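Where Does the Fruit Go? Baskets, Bowls and Other Homes for the Things We Eat
Project report, Home and Living Design, September

Our group picked the smallest topic on the list and I'm so glad we did. We wanted to know how people keep fruit on a table: what they put it in, what they put under it, and whether the container changes how fast the fruit gets eaten. It sounded like one afternoon of work. It filled a whole month, and we still argue about it at lunch!

How we started

We made a short survey and handed out 200 copies in the two apartment buildings on Kuo Street. We got 100 back, which was far more than we had hoped for. People wrote in the margins, drew their bowls, and one person taped in a lime leaf. Half of the answers, 50 exactly, said the fruit lives on the table all year. The others used the counter, the fridge, or "wherever there is room," and that last one came up so often that we gave it its own column.

We then went to the Prelis housewares store and looked at every basket and bowl on the shelves. Solid bowls were the most common by far. Open wire ones came next, and woven ones last (we had expected it to be the other way around).

Trying it on a table

What we liked right away about open baskets is that you can tell something is in them from across the room. With a deep solid bowl you have to walk over and look in. A wide, shallow wire basket lets color through the gaps, so even when the wires hide part of what's inside, you still get those pinks and reds coming at you. Dark wire on light wood was our favorite pairing of the whole project. 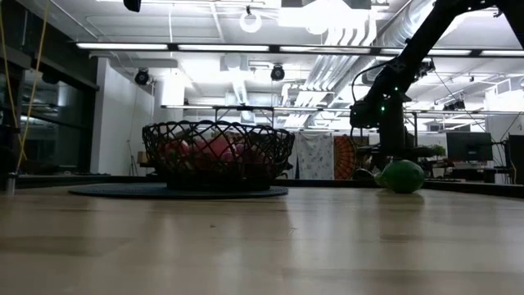
Mats were the other big surprise. We had thought of them as decoration, but a round mat that sticks out past the base makes a basket look as if it belongs where it is. Without one, our testers kept sliding the basket aside to make room for books and plates. With one, they mostly left it alone. We'd love to test this again with more people and a square mat.

Then there is the question of the single fruit. Survey answers were full of lemons, limes and avocados that sit next to the basket and never in it. One family calls this "the waiting area." We think it happens when a fruit is meant for cooking and the others are for snacking, but our survey didn't ask, and it should have.

What it cost

We spent 614 prustles, the play money our class uses for the Prustumo budget exercise, and most of that went to baskets. The mats were cheap. The Zultby workshop lent us a table, so that part was free.

What we would change

We'd ask fewer questions and leave bigger margins, given how good the margin notes were. We'd also weigh the fruit every morning before class, so we could compare containers properly. Two of us have already moved the fruit at home into open baskets, and the third is still defending her solid bowl.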